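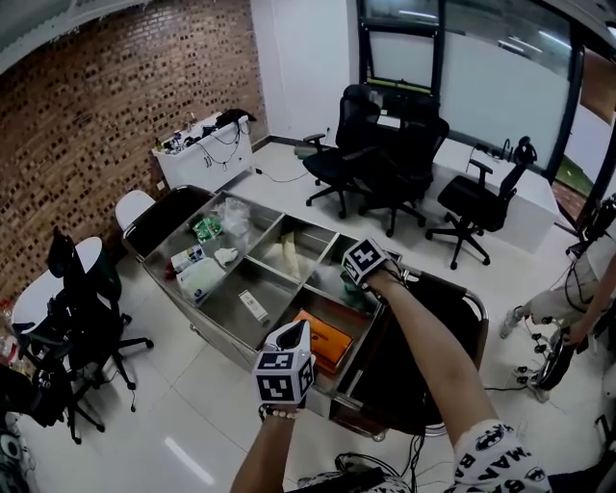
Sorting the cart, white table end of the office. 4/1/23

Spent part of the day on the snack and supply cart. It's the stainless one with the divided tray on top. Short thread on how I sort it, mostly so I can point people here next time they ask.

The cart came from Bundau, secondhand, and cost us 255 with delivery. The dividers were already in it. I would not have paid extra for them, but they are the main reason the thing still works as a shared cart.

Before the cart we had one deep bin. Everything small went to the bottom and stayed there. We bought duplicates of things we already owned.

The upper left compartment is the one that fills up with wrappers. Today it had a crumpled clear bag, a crumpled tissue and a green and white snack packet in there with a small box and a white pack with a blue label. That corner is closest to where people sit down, so that's where things get dropped.

Rule for that corner: bags and tissues go in the trash without discussion. Packets get picked up and checked. If it's sealed it goes back, if it's open it goes.

Boxes are easier. There's an orange one at the front right and a small white one in the lower middle, lying at an angle. I square them up against the divider so another one can go in beside it. Takes a second and you get a lot of the compartment back.

I work left to right, back to front, same every time. Far right compartment is where I slow down. Dark items are hard to see against the metal and I have missed things in there before.

Rear middle is paper. I let it be paper. I tried moving it to the low cabinet by the brick wall in the winter and it got buried under cables in 5 days.

Speaking of the cabinet. The top of it is cables, bottles and black gear, and there's a cord running off it onto the floor. That is a separate job and I'm not starting it in this thread.

Same for the cables on the desk by the window. Somebody knows what they all go to. I don't.

A few people asked about liners. We tried the cut-to-fit ones from Larero. They slid whenever the cart was pushed and crumbs got underneath. Bare steel and a damp cloth is faster.

Other people asked about labels. We had them on the dividers for most of a year. Everyone read them and put things wherever there was room. I peeled them off and the tray looks no worse.

Roll the chairs back before you move the cart. The bases stick out farther than the seats and the wheels catch. I learned this on tile, where it makes a very loud noise.

Restocking is once a month, and the order goes to Bowen. Last one came to 197. The one before was higher, but that was when we were still buying things we had in the bin.

I don't fill a compartment past the top of the divider. Once it's over the edge things migrate next door and then you're sorting two compartments.

To the person who said get a drawer unit: we looked at one from Tillus. It was 1000 and the drawers were too shallow for a box standing up. Also people don't open drawers to put things away. They will put things in an open tray.

Next pass is at the end of April. I want to try leaving one compartment empty on purpose, probably one of the middle ones, and see how long it lasts.

Someone asked what cloth. Plain cotton, wrung out well, then a dry one after. Paper towels leave lint along the bottom of the dividers and you have to go back over it.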